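Home | Index A–Z | Household | Workshop | Storage | Random entry

Print this page | E-mail this entry

Divided bin

A divided bin is an open-topped storage container split into two or more compartments by an upright or sloping panel. It is kept in kitchens, garages and utility rooms, mostly for cleaning supplies, and is widely regarded as a way to have two messes with a wall between them.

Origins

The household type is usually traced to Henddale, where the firm of Malleck sold a gray model to laundries and school kitchens. Its first catalog, issued in June, listed the bin as item 3219 and promised "a place for the wet and a place for the dry." Buyers put everything in the front. A later version by Fonseca added a third compartment, which held the instructions.

Dividers

A fixed divider is molded with the bin and cannot be lost. A loose divider can be moved to suit the load and, by long custom, falls over. Spring clamps at each end are the common remedy. Kamran Bahrami, in his short guide to utility rooms, calls the clamp "temporary in the sense that the house is temporary."

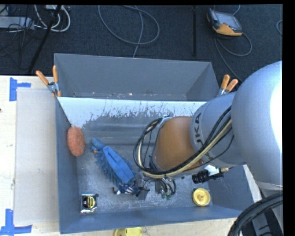

Contents

Sponges and dusters make up the usual load. Sponges do best on edge, where air can reach both faces. Dusters with shaggy tufts should be shaken out first, outdoors, and downwind of anyone whose opinion matters. Spray bottles are better kept elsewhere, as they tip.

Wear

Coated panels scratch long before the bin itself gives out. Saranya Shenoy, who tested nearly 100 bins for the Cliler household register, found that worn coating had no effect on use and a strong effect on visitors. Scuffs on the floor of a bin can be left alone. Owners generally reach this conclusion without help.

See also: Bucket; Caddy; Drawer, miscellaneous

Entry last revised 7th April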